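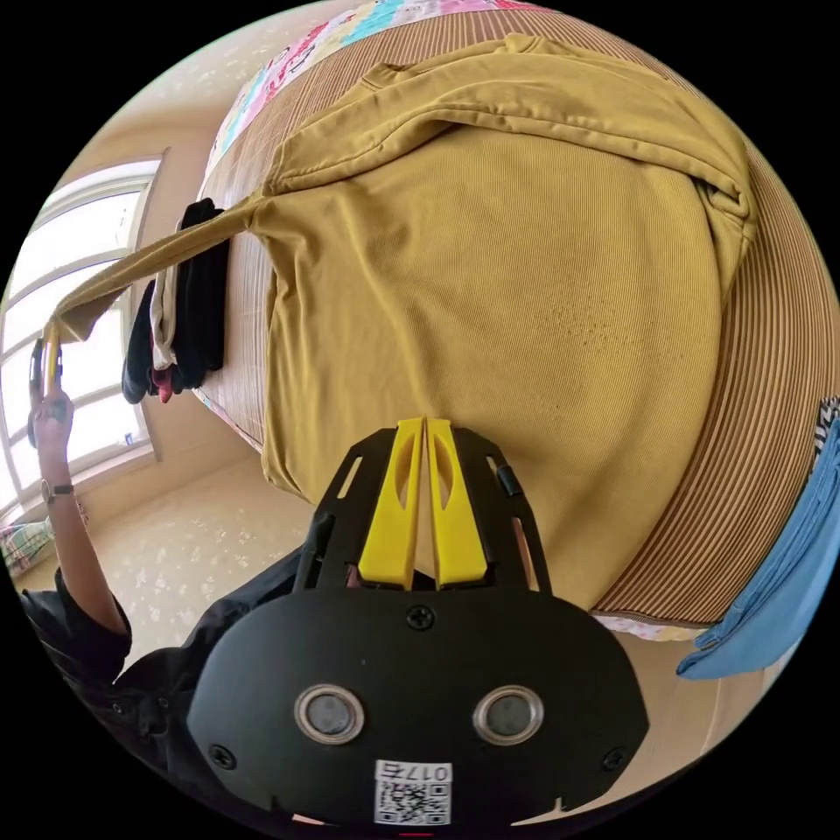
The Giseck portable gas detector was evaluated over two weeks in May at the Ostwood training building. It weighs 169 grams and is intended for inspectors who work alone in basements and plant rooms. The belt clip holds well on heavy canvas but drags on softer clothing, such as a ribbed yellow top with long sleeves, and a chest strap is preferable in such cases.

Response to the test gas was consistent at 50 readings per minute. The alarm is clear at close range, although it was difficult to hear beside running pumps. Battery life was about 122 hours, **less than the Lastier unit** reviewed previously.

The menu requires too many steps to silence a warning. The unit is recommended for routine inspection only.

*Salma Ragab, 11/14/18*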